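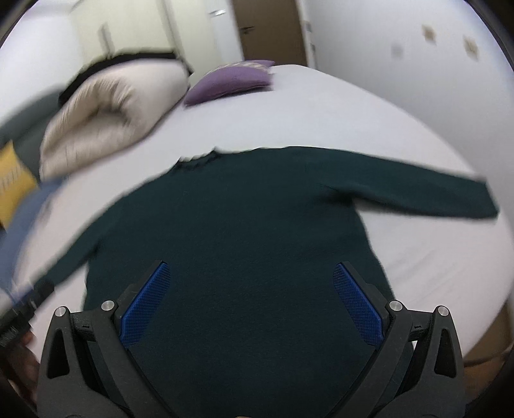

10/20/22
Dry patches, night cream, and the trouble with the heat coming on

The furnace has been running for nine days and my face knows it. Every fall I tell myself I will switch over to the heavier cream before the air dries out, and every fall I wait until the skin beside my nose starts flaking. This morning it was both sides of the nose and a strip along the jaw. I put on foundation anyway, because I had a meeting, and by lunch it had settled into the flakes and looked like old paint. I took it off in the restroom at work with a wet paper towel and went back to my desk bare-faced. One person asked if I was tired.

I have been keeping track of what I use since September, so I am going to write it all down in one place tonight.

Morning, up to last week: rinse with lukewarm water, no cleanser. The Waaka gel moisturizer, two pumps. Sunscreen. That was fine all summer. The gel goes on thin and sinks in fast and I never had to wait before putting sunscreen over it. Now it sinks in and ten minutes later my cheeks feel tight again, like I had put on nothing.

Night, up to last week: the Noster cleansing milk, then the same gel, then on two nights a week the retinol. I have been on the retinol for thirteen months. It took me most of the first winter to get used to it and I don't want to lose the ground. But I think two nights a week is too much at the moment. On Monday-type mornings, meaning the morning after the second use, my chin stings when I brush my teeth and the toothpaste foam gets on it.

Leidy Castaño at the skin clinic told me last year that stinging from toothpaste is a good early sign to back off. She said to stop everything with an acid or a retinoid in it until plain water and plain cream feel like nothing at all. I wrote that down at the time and then ignored it in February and paid for it. So this year I am doing what she said. No retinol until the chin is quiet. The exfoliating pads are in the bottom drawer under the hair dryer.

I bought the Lalwood barrier cream after work. I had to go to the bigger pharmacy over by Bruddale because the near one had only the travel tube, and the travel tube costs almost as much as the jar. The jar was 37 dollars. I stood there for a while with it. I used to think anything over fifteen was vanity, but I have thrown out enough cheap jars half full that I am not sure I ever saved anything. The one I bought last winter smelled like candle wax and pilled up under my sunscreen in little gray crumbs. I gave it to Howard Bainbridge for his hands, and he says it is fine for hands.

First try tonight. Notes:

It is thick. It comes out of the jar almost stiff and I had to warm it between my fingers before it would spread. No smell that I could notice. It left a shine for a good while and I could feel it on my pillow side when I lay down to read, so I got up and put an old towel over the pillowcase. No stinging on the chin. A small amount of heat on the flaky part by the left nostril, gone in a minute or so. I put it on while my face was still damp from the cleanser. That was Socorro's advice.

Socorro Cuervo called after dinner, mainly about her mother's eye surgery, which went well. They sent her home the same afternoon and she has drops to take for a while. We got onto skin because Socorro has been having the same winter trouble, only hers goes to eczema on the eyelids, so she has to be a lot more careful than I do. She has cut her whole routine down to a cleanser, petroleum jelly and a mineral sunscreen. She said the first week she felt greasy and plain, and then she stopped thinking about it. She also said she had quit washing her face in the shower, because she runs the shower too hot and doesn't notice. I do that too. I stand there with my face right in it. I said I would try washing at the sink for a couple of weeks and see.

She asked whether I was still getting the rash on my neck. I am, a little. It comes up on the left side, under the ear, and it itches more at night than during the day. I had been blaming the new shampoo, and then the detergent, and then wool. I changed the detergent in September to the unscented kind and it made no difference that I could tell. I went back to the old shampoo and that made no difference either. What I have not tried is leaving off the perfume. I spray it in exactly that spot every morning. It seems obvious now that I have written it down. I am going to leave it off entirely until the rash is gone and then try it on my clothes and see if that does any better.

I called the dermatology office today too, on my break. The earliest they could give me with Dr. Gruber was after the holidays. I took it. It is only the yearly mole check, and nothing looks different to me, but I want the two on my back looked at by someone who can see them properly. I like Cyrill Gruber as a doctor. He doesn't talk much and he doesn't sell anything at the front desk. The last dermatologist had a glass case of serums with price tags, and you had to walk past it to pay.

Other things to keep in mind, so I don't work them out from scratch again next October:

Lip balm. The mint kind makes it worse. I know this and I keep buying it because it is at the register. Plain ointment at night, and one in the car.

Hands. Cream after every wash is not going to happen, so at least cream before bed and before driving. The knuckles on the right hand have a small split already. Liquid bandage stings but it holds.

Humidifier. It is in the hall closet and needs to be cleaned with vinegar before I turn it on. Last year I ran it without cleaning it first and the bedroom smelled like a pond.

Sunscreen. Keep wearing it even when it's gray out. The one I have now is the lotion in the blue cap, and it may be part of the tightness. It has alcohol high up in the list. Finish the bottle on my arms and get a creamier one for the face.

Foundation. Put it away until the flaking stops. Concealer under the eyes and on the red spots is enough for work. Édgar Bedoya does the makeup for the community theater, and when I asked him once how he covers dry skin, he said mostly he doesn't, he puts on moisturizer and waits, then uses less makeup than he thinks he needs. I have tried the waiting part before. It does help, but it means getting up earlier. I could put the cream on before I make the coffee and do the rest after.

I also want to stop picking. I caught myself at it in the car at the long light, peeling at the side of my nose in the mirror, and of course then it was red and raw for the rest of the afternoon. A warm washcloth laid on it for a minute takes the loose bits off well enough. No scrubbing.

So the plan until the end of the month: sink washing, cleansing milk at night only, Lalwood cream morning and night on damp skin, sunscreen in the morning, no retinol, no pads, no perfume. If the morning cream is too heavy under the sunscreen I can go back to the Waaka gel for the day and put a little of the thick one over just the dry parts. I will write down how the chin feels with the toothpaste every morning. One word is enough.

It is later than I meant to be up. The shine has gone down some, and my forehead feels normal. The nose still feels rough if I run a finger down it. I need to fill the gas tank tomorrow before work, and call Socorro back on the weekend about her mother, and pick up vinegar.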